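Teaching a robot to tidy up, one drawer at a time

Print this page | E-mail this to a friend

2019-01-23

I spent a morning last week at Brutden, the small workshop behind Zorkonthorpe station, being taught how to teach a robot. I went in thinking there would be a lot of typing. There wasn't any! You pick up a pair of hand-held grippers, one for each hand, and you do the job yourself while the grippers keep a record of it. Later on the robot arms get to learn from what you did.

The project is called Pendila and it has been going since March. The idea is to collect lots of goes at ordinary household jobs, done by ordinary people, so they wanted somebody with no background in any of it. I fitted the bill nicely. My day job is writing up parish news and the odd flower show.

Balthasar Berchtold, who runs the sessions, gave me the quickest lesson I've ever had (squeeze to close, let go to open, don't rush) and then sat me down at a white table. My task was drawers. You bring one hand in to steady things, take hold of a drawer with the other, and slide it out and back again. With fingers I could do that half asleep. With two chunky dark blocks on the end of each hand I was all over the place, and my first few tries would have embarrassed a toddler.

What surprised me was how much I had to think about coming in at the right angle. If you arrive too high you miss the lip altogether, and if you arrive too low you bump the table, and there is no feeling in the ends at all, so you have to look all the time. Balthasar kept telling me to open the fingers early and leave them open until I was properly there. I did get better, though I wouldn't say good.

The organiser I worked with has a yellow frame and clear plastic drawers, the sort of thing you'd keep screws or buttons in, and you work with one gripper coming in from the side and the other wide open, ready to go.

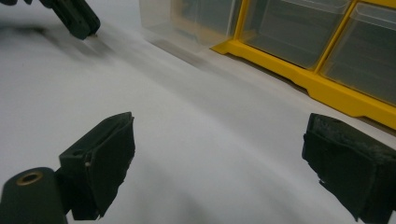

What happens to all those goes

Each person is asked for 70 tries at a job, and the team wants 200 people through the door before the summer. I managed my 70 with two tea breaks and a sore thumb. The clumsy ones are kept as well, which cheered me up no end, and somebody marks them so the robot isn't told to copy me dropping things.

Some jobs can't be done this way, Balthasar says, and for those they use remote control, where you sit at one end of the room and drive the arms at the other. I had a very short turn on that and found it far harder. There's a tiny delay and my brain wouldn't have it. Give me the hand-held ones any day.

Sessions run until 7 in the evening and you don't need any experience. Ring the bell twice, as the first ring never seems to work, and wear something with sleeves you can push up. The café next door, Trịnh, does a very decent soup if you're there over lunch.

Contact us | © 2019 Zorkonthorpe local news pages | Back to top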